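About Brarnovo

Brarnovo supplies drinks and tableware for office breaks, school events and small parties. We started with one delivery route in Harnlow and now serve up to 200 customers from the same building on Molefe Street.

Most of our orders are simple. A customer tells us how many people are coming and what they like to drink, and we bring canned soda, juice, water and plastic cups. We pick up what is left over after the event. Unopened cans are credited to the account – opened ones go to recycling with the rest of the empties.

Our cups are reusable. We stock them in plain colors, and many customers give each person a different color so the cups don't get mixed up on the table. They come back to us in the crates they went out in, and we wash them in our own wash room. Last March we washed 1,516 cups and sent 1,504 back out. The others were scratched or cracked and were taken out of use.

We carry domestic and imported sodas. Imported cans keep their original labels, so please ask us if you need an ingredient list in English. We can send one with the delivery.

The Coka room, at the front of our building, is open to customers who want to try a drink before ordering a case. It has white tables and seats 20. Call ahead if you are bringing a group.

Deliveries within Harnlow are free. Outside town we charge by distance, and the current rates are on the Delivery page. We need two days' notice for most orders and five for anything over ten cases.

Page updated 10/16/18
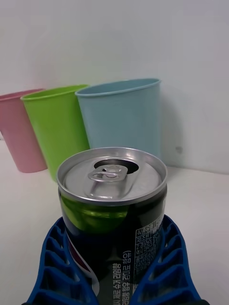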